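Home | Syllabus | Notes | Assignments | Office Hours

Week 4 Notes: Getting Your Strings Out of the Code
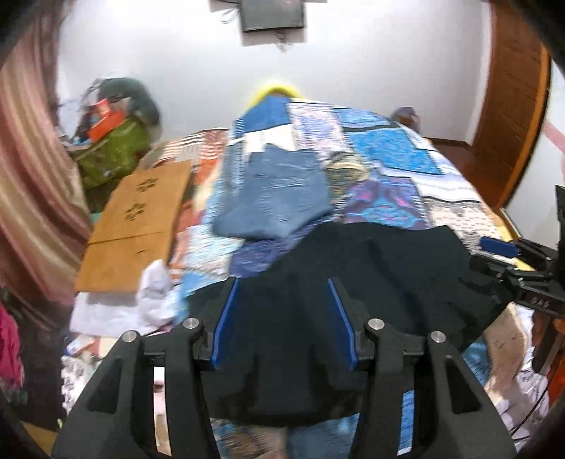 Black garment spread on a bed, folded blue denim behind it.

Okay, so last time we ran out of clock in the middle of plurals, and I promised I'd write the rest up. These notes cover the end of that lecture and all of the part on string files. If you were there, skim the first bit. If you weren't, read it slowly and then bug Loan Mạc, who took much better notes than I did and has kindly agreed to share them at the help desk.

Where we left off

We had a little app with its text sitting right inside the code. Buttons said "Save" because somebody typed the word Save next to the button. That works fine until you want a second language, and then you're digging through every file hunting for anything in quotes (and half of what's in quotes isn't text for people at all, it's color names and file paths and so on).

So we pull the text out. Each piece gets a key, and the code asks for the key. The key lives in a resource file, one file per language. Our class project, Nasurum, uses plain JSON for this, and a line in the English file looks like

"cart.checkout.button": "Check out"

and the same key shows up in the Turkish file with Turkish next to it. Please don't use the English sentence itself as the key! I know some tools like it that way, and I used to do it too, but the day somebody fixes a typo in the English, every translation hanging off it goes missing. Zerrin Avcı did our Turkish strings last year and had to match up a whole screen by hand because I had corrected one comma too many. She was very nice about it.

Naming keys

Name them by where they are and what they do. "settings.email.label" is good. "text17" is terrible, and so is "blueButton", which will be a lie as soon as the button turns green. Keep the dots shallow, too. If I have to scroll sideways to read your key, it's too long.

One thing people fight me on: if the same English word appears in two places, make two keys. "Open" on a button is a command. "Open" next to a store's hours is a state. English happens to use one word for both and plenty of languages don't. Same with "Order", which can be a thing you bought, a thing you do, or the way a list is sorted. Yes, the file gets longer. Let it.

Don't glue sentences together

This is the mistake I mark down the most. You have a string that says "You have", then a number, then a string that says "new messages", and the code sticks them together. It looks great in English. Then your translator gets the fragment "You have" with nothing after it and has to guess. In Turkish the verb wants to go near the end, so there's no good way to fill in your pieces in the order you picked.

Give them the whole sentence with a placeholder in it:

"inbox.count": "You have {count} new messages"

Now the translator can move {count} anywhere. Use names inside the braces and stay away from bare {0} and {1}, since a name tells the reader what's going to land there. And leave a comment for anything that isn't obvious! A string like "{name} left" could mean a person walked out or that something remains, and I've seen it go wrong both ways.

Plurals (the part we ran out of time for)

English has 2 forms, one and other, so everybody who grows up writing English code writes an if statement: if the count is one, no s, otherwise add an s. Please throw that habit out. Polish needs more forms than that. Arabic has even more. Vietnamese gets by with a single form, and Loan showed us in class how silly our "item/items" split looks from that side.

What you do is let the message format handle it. Ours looks like this:

{count, plural, one {# item} other {# items}}

The translator writes as many branches as the language calls for, and the library picks one. Your code passes in the number and stays out of it. The names of the branches (zero, one, two, few, many, other) are categories, by the way, so "few" doesn't mean the same range of numbers in every language. Look up the plural rules for your language before you fill in the file. "other" is always required, and if you forget it the build will yell at you.

Files, encodings and a sad story about a name

Save everything as UTF-8. All of it, forever. We had a demo store in the project called Vũ, and somebody opened the file in an old editor set to something else, saved it, and the name came out as mush on every screen that used it. The fix took a minute and finding it ate my whole evening. The same goes for the dotted and dotless i in Turkish: if you uppercase a key or a name with the wrong locale set, you get a different letter from the one you wanted, and then your comparison fails somewhere far away. Don't uppercase keys, ever. For text people will see, tell the function which locale you mean.

A word on length

Leave space. Short English labels grow a lot in other languages, and the button that fits "Save" so neatly may need to hold three times that. Before you send anything to a translator, run the fake-language script in the project folder (we call that fake locale Esto). It pads every string and puts accents on the letters, so you can see right away which buttons burst and which text is still stuck in the code, because that text will come out plain.

For next time

Pull all the text out of the Stadham sample app and into an English file. There are 300 strings in it, give or take your own decisions on splitting, and I'd rather see a careful half than a sloppy whole. Then pick 2 screens and run them in Esto. Turn in your English file, the screenshots, and a short note on anything that broke. Pairs are fine, just put both names at the top.

Reading is the plural rules chapter in the course pack, and skip the section on gender in messages, we'll do that one together.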